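The Late Slide

The water park at Dornville stayed open after dark for the first time in August, and by ten at night there were 30 people in it, most of them under a towel.

Volker Wendt watched them from the ticket booth. He had bought the park in the spring from a man named Albers, who had thrown in a popcorn machine and left the same afternoon with the windows down. Volker had taken this for high spirits.

"They look cold," said Ilse Mühlbauer. She ran the lifeguards, the first aid hut and, since the cook quit, the nachos.

"They look like people enjoying the magic of the night."

"That one's lips are blue."

"He had the slush."

The posters promised Glow Nights, with music, lights and a Surprise At The Top. The music was a tape Volker's brother-in-law had made for a wedding, and every forty minutes it asked everybody to be seated for the cutting of the cake. The lights had come from a roller rink in Ustness that had gone under. As for the surprise, Volker had ordered the posters first and meant to get to it later.

"There's a line on the stairs," Ilse said. "They want to know what it is."

"What do we have?"

Ilse thought about this. She was a serious woman and always answered the question she'd been asked. "Pool noodles. A lost-and-found full of goggles. The bear suit."

"The bear suit went moldy."

"The head is fine."

Volker looked up at the Dedska, the tallest slide in three counties, named by Albers for a mountain he claimed to have climbed. It had 200 steps and a little platform at the top where a teenager sat and told people to cross their arms. The line went all the way down and bent around the snack stand. For a first night that was a wonderful thing to see, and it made Volker feel ill.

"Give me the head," he said.

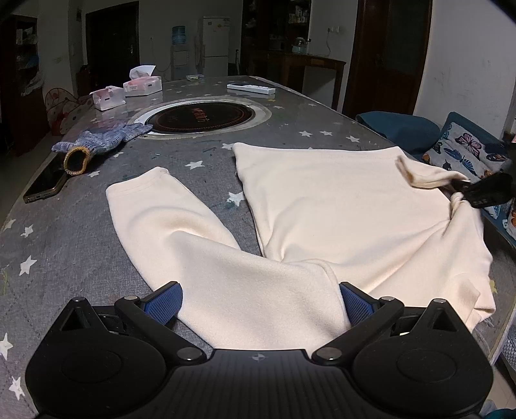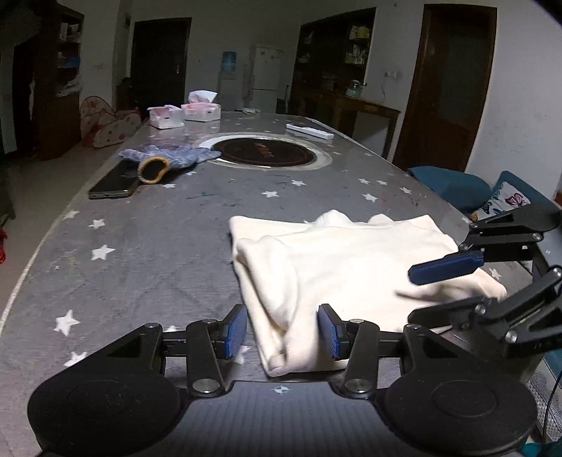
By the hundredth step he had stopped waving to people. By the hundred and fiftieth he was carrying the bear under one arm and breathing through his mouth, and a girl in a pink swim cap had asked him whether he needed a grown-up.

"I own this place," said Volker.

"Okay," said the girl. She let him go ahead of her, and so did her father, and after that the whole line flattened itself against the rail, the way people do for a stretcher.

At the top the wind was doing something it did not do on the ground. The teenager was wearing a hooded sweatshirt and eating sunflower seeds.

"You the surprise?" he asked.

"In a minute."

Volker put on the head. It smelled like a pond. Through the mouth he could see the whole park, the wave pool going from purple to green, the parking lot with its one good row of cars, and beyond that the flat dark of the county, where everyone he owed money to was presumably asleep. He raised both arms. He had planned to roar. What came out was more of a question.

Down below, the tape asked everybody to be seated for the cutting of the cake.

There was a pause, and then, all the way down the stairs, people started to laugh. It wasn't mean. It went around the snack stand and got into the wave pool. Somebody yelled for the bear to go down. Somebody else took it up, and soon it was a chant, with clapping, and the teenager put away his seeds.

"Sir, you gotta cross your arms," he said.

"I'm not going down."

"Stairs are full, sir."

This was true. Volker looked at the stairs and he looked at the slide. He had never been on it. He had read the insurance papers for the Dedska very closely, and had not wanted to since.

He sat. The water was much colder than he'd been telling people.

Ilse was waiting at the bottom with a towel and the rescue pole. The head arrived first. She fished it out, stood it on the edge to drain, and then did the same for Volker.

"They want to know what time the bear is tomorrow," she said.

He couldn't feel his ears. "How much did we take?"

"One thousand eight hundred and four dollars. I mean before the lights."

"And after the lights?"

Ilse wrapped the towel around him and tucked in the end.

"Nine-thirty," she said. "I told them nine-thirty. You'll want to eat something first, it's a lot of stairs."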